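Re-sealing an undermount sink rail, silicone vs. hybrid polymer

slavoie
Posted December 26, 2024

Countertop is a dark solid slab, L-shaped, installed by the previous owner. The joint between the back run and the wall has opened up along most of its length. The old bead is hard, yellowed and comes off in strips. Underneath there is a gap that varies from nothing to the thickness of a credit card. I have a tube of Stokico neutral cure silicone and a tube of Plukar hybrid. Which one goes in the wall joint, and which one around the sink? The sink rail is leaking slightly at one front corner, so both have to be redone anyway.

othmane_b
Silicone for both. Neutral cure, not acetic. Acetic cure can stain some stone and will attack the brass clips if you have them.

debashish_h
Disagree on the wall joint. Hybrid can be painted and silicone can't. If the wall behind is painted drywall you will want to touch up the edge at some point and the paint will crawl right off silicone. Sink is a different matter, use silicone there.

othmane_b
You don't paint the bead. You tape the wall, run the bead, pull the tape. I have done it this way in every kitchen I've worked on. Hybrid also picks up grease behind a range and goes gray in a couple of years.

debashish_h
The cheap ones do. The one at the Nuvport rental went in at the same time as the cabinets and is still clean.

slavoie
Wall is painted drywall, semi-gloss. No range on that side.

rsegura
Before you choose a product, find out why the joint opened. A bead that has only aged will crack and let go at the edges. A gap that changes width along the run means something moved. Put a straightedge on the counter front to back at several points. Then take the drawers out and look at the top of the cabinet boxes for shims that have slipped. If the boxes have dropped, any sealant you put in now will tear at the same place.

slavoie
Checked. Straightedge rocks near the inside corner. One shim was lying on the floor of the cabinet.

rsegura
Then fix that first. Drive the shim back in until the box just touches the underside of the top. Don't try to lift the top with it. Score and snap the shim, then one screw through the rail to hold it. Leave it a week with normal use and check the straightedge again before you seal.

othmane_b
A week is excessive. Overnight is fine.

rsegura
Overnight tells you nothing if the floor moves with the heat cycling. The boards under mine shift every January.

slavoie
Will wait. Second question. How do I get the old residue off? I scraped with a plastic blade and there is still a film.

debashish_h
Silicone digester gel, left on under plastic wrap for two hours, then plastic blade again. Test it on the underside of the overhang. Finish with isopropyl on a white rag and keep turning the rag to a clean face. New silicone won't stick to old silicone film, whatever the tube says.

othmane_b
Agreed on that one. Also backer rod if the gap is over 1/4 inch. You're well under, so skip it. Cut the nozzle small, push the gun, one pass, tool it once with a damp finger or a profile tool. Most bad beads come from going back over them.

slavoie
Film is gone after two rounds of gel. Shim and screw are in. Leaning toward silicone at the sink, hybrid at the wall. Kitchen as of this afternoon. 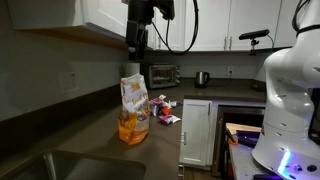
jrivadeneira
On the sink corner, check the clip before you reseal. A slow leak at one front corner is usually a loose clip, and fresh silicone will hide it for a few months. Snug it by hand plus a quarter turn, then clean and seal. I would also keep water off that rail for a full day after tooling, even if the tube gives a shorter time.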